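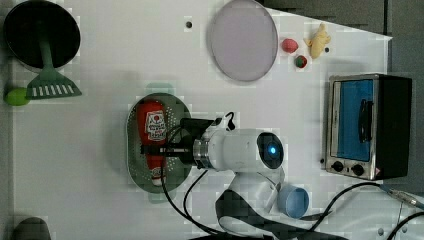 Filed under: Members' List > Education and Placements

To: All placement hosts and course leaders
Subject: Re: Autumn kitchen placements, revised allocation

Dear colleagues,

Thank you to the hosts who replied before the deadline. The allocation for the October intake has now been settled, and letters will be sent to students by the Wamico office this week. A question raised by Mr. Kanaan is quoted below, as several other hosts have asked the same thing.

> On behalf of the Baumgartner Hotel, I would like to confirm
> whether students on the Level Two catering course may be
> scheduled for Saturday evening service. Last year's handbook
> allowed it, but the new agreement mentions only weekday
> shifts. We have 16 places to fill and would prefer to settle
> the rota before the students arrive.
> Rami Kanaan, Training Manager

Saturday evening shifts are permitted under the new agreement, provided that the student has completed the food safety module and that a named supervisor is on duty for the whole shift. The weekday wording applies to the first two weeks only. A corrected page will be issued with the student letters, and hosts are asked to discard the earlier version.
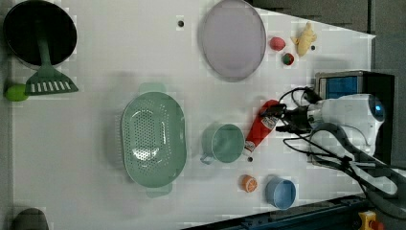 The intake stands at 133 students, of whom 81 have requested a kitchen placement. The remainder will go to front office, housekeeping and events. Hosts who offered places in both kitchen and front office should check the revised list carefully, as some numbers have moved between departments.

Two further points require attention. Uniform deposits are now handled by the Mumesach Hospitality School and should no longer be collected by hosts. Meal allowances remain the responsibility of the host and must be stated in the placement letter.

Requests for changes should be sent to the placements desk, quoting reference 3442. Changes agreed by telephone must be confirmed in writing.

Yours sincerely,
Placements Desk
Mumesach Hospitality School

Related messages
Uniform deposits: new procedure
Supervisor briefing at the Grerus Conference Center
Food safety module, autumn sessions

Comments

hostdesk_north: Does the supervisor have to be a chef, or will a duty manager do?

Placements Desk: A duty manager is acceptable if he or she holds a current food safety certificate.

M. at Grerus: We still have the old deposit forms. Should they be returned to the school?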